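Planification de base mobile en scène simulée : construire la carte de coûts et valider les points de vue

Prérequis : un poste avec Stilano installé, le planificateur Aditz compilé avec le support des maillages, et une scène d'intérieur au format Skondard. Les commandes de la première partie de cette série (chargement de la scène, vérification des unités) sont supposées avoir été exécutées. Si l'échelle est fausse, tout ce qui suit produira des chemins inutilisables sans aucun message d'erreur.

Étape 1. Extraire le plan du sol

Le planificateur ne travaille pas sur le maillage complet. Il lui faut une grille d'occupation 2D obtenue par projection des triangles compris entre deux hauteurs : la garde au sol de la base et la hauteur du mât replié. Les objets suspendus au-dessus du mât sont ignorés. Les plateaux de table doivent au contraire être projetés intégralement, même si l'espace entre les pieds est libre, sans quoi la base planifie un passage dessous et le mât entre en collision.

Dans le fichier de configuration, renseigner :

z_min = garde au sol
z_max = hauteur du mât replié + marge
projection = pleine
resolution = 5 cm

Une résolution plus fine allonge le calcul et n'apporte rien tant que le rayon de la base reste grand devant la cellule. Relancer l'extraction après toute modification du mobilier : la grille est mise en cache et Stilano ne vérifie pas la date du maillage.

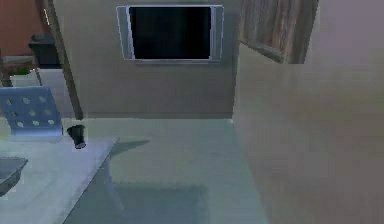 La couche d'inflation s'ajoute ensuite à la grille brute. Le coût décroît exponentiellement avec la distance à l'obstacle le plus proche ; le paramètre inflation_gain règle la pente. Un gain trop faible donne des trajectoires centrées dans les passages mais inutilement longues. Un gain trop fort fait longer les parois et laisse peu de marge aux erreurs de localisation. Partir de la valeur par défaut et ne la modifier qu'après avoir tracé un premier jeu de chemins.

Étape 2. Échantillonner les poses candidates

Le module Swanson tire des poses (x, y, lacet) dans l'espace libre et élimine celles qui violent la carte de coûts. Pour une pièce simple, 2000 tirages suffisent. Fixer la graine, faute de quoi deux exécutions successives ne sont pas comparables.

samples = 2000
seed = 5
reject_if_cost_above = seuil_lethal

Le rejet porte uniquement sur l'empreinte de la base. Une pose peut donc être valide pour la navigation et sans intérêt pour la perception, par exemple quand la caméra fait face à une paroi proche. Ce second filtrage est l'objet de l'étape suivante.

Étape 3. Noter les points de vue

Pour chaque pose retenue, le moteur rend une image de profondeur et une image de segmentation. Le score combine trois termes :

- la fraction de pixels dont la profondeur dépasse near_limit ;
- le nombre d'instances segmentées au-dessus de la surface minimale ;
- la variance de la profondeur sur l'image.

Le premier terme pénalise les vues bouchées par un plan proche. Le troisième départage les vues dégagées mais plates. Les poids se règlent dans score.cfg et doivent rester identiques pour toutes les scènes d'une même campagne.

Attention aux ombres portées. Elles n'affectent pas la profondeur rendue, mais un segmenteur appris sur l'image couleur peut les découper comme des instances. Si le deuxième terme paraît anormalement élevé, recalculer le score avec la segmentation de référence du simulateur et comparer. Un écart systématique signale presque toujours ce problème.
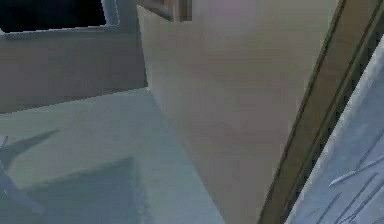
Kirsty Morrison

Étape 4. Contrôler les rejets à la main

Exporter les vues les moins bien notées et les parcourir. On y trouve deux catégories qu'il faut distinguer : les vues de surfaces proches, correctement rejetées, et les vues dont la caméra se trouve à l'intérieur d'un volume. Ces dernières indiquent un maillage non étanche ou des normales inversées. Le rendu supprime les faces arrière et montre l'autre côté du mur ; la profondeur semble alors plausible et le score peut même être bon. Activer check_backface = true dans Aditz pour les éliminer avant la notation.

Si des vues utiles figurent parmi les rejets, abaisser near_limit avant de toucher aux poids.

Étape 5. Relier les poses retenues

Les poses acceptées sont passées au planificateur global, qui calcule le coût de chaque liaison puis l'ordre de visite. Garder les 5 meilleures par région suffit en général. Au-delà, le temps de parcours croît et les vues se recouvrent.

Vérifier enfin que chaque liaison est réalisable dans les deux sens. Avec une base différentielle, un demi-tour dans un passage étroit peut être refusé alors que l'aller a été accepté. Le message « no valid rotation » désigne ce cas ; ajouter une pose intermédiaire en zone libre ou autoriser la marche arrière.

Erreurs fréquentes

Grille entièrement occupée : le sol est projeté comme obstacle, z_min est trop bas.

Aucune pose retenue : le repère de la scène est en Y vertical alors que Swanson attend Z.

Scores identiques partout : le tampon de profondeur n'est pas vidé entre deux rendus (corrigé dans la branche de février).

Page mise à jour le 28/7/22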